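Writing the Rules for a Folding Cell

Small two-arm workstations fall between the standards. One laboratory has tried to close the gap with a 12-page house code.

By Ruxandra Filip
8 Apr 2021

The industrial safety standards for robots were written with large machines in mind. ISO 10218 covers the robot and its integration into a cell. ISO/TS 15066 adds guidance for machines that share space with people. Both assume a manufacturer, an integrator and a user, each with separate duties. A bench-sized cell built by a research group often has one party filling all three roles, and the paperwork tends to reflect that.

The robotics laboratory at Gendville began drafting its own code after an internal audit. Szabolcs Vincze, the audit lead, reviewed 211 session records from the garment-handling cells and found that the start condition of the workspace had been recorded in fewer than half of them. No one had been hurt. The arms in question are light and slow. The problem was that two operators could run the same task under different conditions and file the results under the same name.

"The risk assessment was fine," Vincze says. "It described a cell. I could not establish from the records that it described the cell in use."

The resulting document, known internally as the Patham code after the building where the cells are housed, went into force for all bench work in the group. It has five sections: enclosure, mounting and cabling, work surface, workpiece, and session control. The first three deal with the cell as built and are checked when a cell is commissioned and after any modification. The last two apply to every session.

Enclosure and mounting

The enclosure section requires a plain, matte background on the back and both sides of the work area. Printed material, tools and clothing may not be hung on the inner walls. The stated purpose is consistency of camera data, but the rule also limits the number of objects an arm can reach by accident.

Each arm base must be fixed to a rigid member of the frame. Clamping to the tabletop alone is not accepted. Fasteners are marked with paint after tightening, and a broken mark takes the cell out of service until the joint has been checked.

Cabling received the longest debate. The first draft called for full conduit along each link. Viorica Grecu, who maintains the hardware, objected that conduit stiffens the joints and hides wear. The adopted text allows cables to be tied directly to the link at regular intervals, provided the arm can be driven through its full range without pulling a connector. Slack near the gripper is permitted if it cannot enter the jaws. Loops are inspected at the start of each shift.

Exposed electronics are treated separately. A low-voltage controller board may be left uncovered on a base, but liquids are prohibited within 600 mm of it, and garments must be dry before they enter the cell.

The work surface may be covered by a fabric mat, patterned or plain. The code requires that the same mat be used for a complete series and that its edge not overhang the front far enough to be caught by a sleeve or cuff. Pattern is recorded as a variable. Ovidiu Bucur, who runs the trials, had argued for plain mats only, and was overruled on the grounds that homes are not furnished for the benefit of vision systems.

For shirt work, the supply basket stands in a back corner and the garment is laid out in the center, between the two grippers. 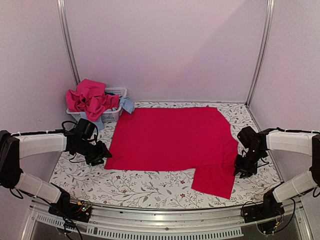
Workpiece and session control

The workpiece section defines three start states: flat, partly folded and crumpled. The operator selects one before the session opens and may not amend it afterward. A garment with a sleeve lying out of line may still be entered as flat if the body is spread, but the deviation goes in the notes field. Garments waiting in the basket are listed by type and color.

Session control is mostly a matter of sequence. The operator confirms that both arms are in their rest positions, places the garment by hand with motor power off, steps back behind the front rail and then enables power. One person holds the stop control for the whole session and has no other task. A session is limited to 900 seconds, after which power is removed and the grippers are inspected for trapped thread.

Vasilică Pop, who trains new operators, reports that the sequence is learned quickly and that the notes field is not. His current proposal is a fixed list of deviations with space for one free line. A revised draft is due in May.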